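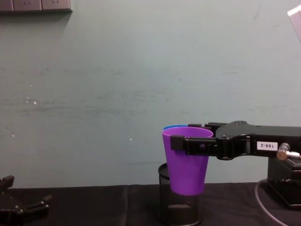
Figure 1. Robot arm holding a cup over a mesh container, with a wall behind the work table.

3. What the Gratiler letters say about the road

Readers who come to the Gratiler letters hoping for wagon trains and river crossings are usually a little let down at first, and I was too. The collection holds 519 letters written by members of 15 families who left the farm country near Citwood and went west to the valley settlement they called Grurkach. Very few of the letters were written on the road. Most were sent in the first few winters after arrival, when there was time to sit down and when somebody could be found who was going back east with a saddlebag to spare. The road shows up in them mainly as a thing remembered, and remembered for a particular purpose, which was to help a brother or a married daughter decide whether to come.

I think that purpose explains a good deal about their tone. A man telling his grandchildren about the trip, fifty years later, will give you the storm and the stampede. The same man writing to his brother in his first winter gives you the price of flour. He tells him to bring two good axes and leave the clock, and he wants him to know that the second ferry charged more than the first and that the ferryman could be talked down. One of the longest letters in the collection spends three full pages on how to keep seed potatoes from freezing, and mentions only in the closing lines – almost as if it had slipped the writer's mind – that the family had buried a child along the way.

It would be easy to read a letter like that as cold. I have gone back to it many times, and I have come to hear it differently. The people at home had already been told, for one thing; an earlier note, now lost, is mentioned in the greeting. And the potatoes mattered a great deal to a household expecting to set out in March.
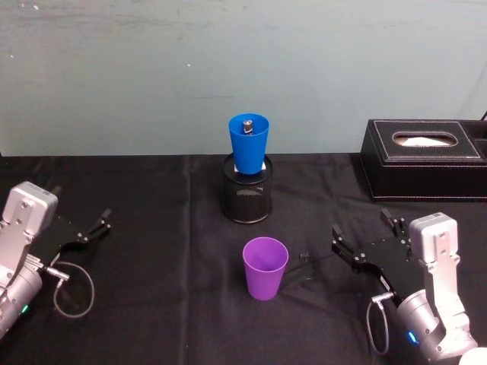
Figure 2. Blue plastic cup on a small white square of paper or card, on top of a black mesh container.

The women's letters deserve a few words of their own. They make up a smaller share of the collection, and many survive only as a paragraph or two squeezed in below a husband's signature, sometimes written sideways up the margin to save paper. Even so, they carry most of what we know about who traveled with whom. The men tend to write "our company" and leave it at that. The women name the cousins, the hired girl, the widow who rode with the Evangelista family as far as the fork and then changed her mind. When I tried to work out which households shared a wagon, it was nearly always one of these crowded little postscripts that settled the question.

They also disagree with the men more often than I had expected, and in a perfectly friendly way. One husband calls the last stretch into Grurkach "easy ground." His wife, writing underneath, advises her sister to walk it and to wear old shoes. Later family histories, where they used the letters at all, tended to copy out the husband's line and leave hers behind, and it was his version that found its way into the town's printed reminiscences. I return to those reminiscences in the next section, where the question of who did the copying becomes rather more important.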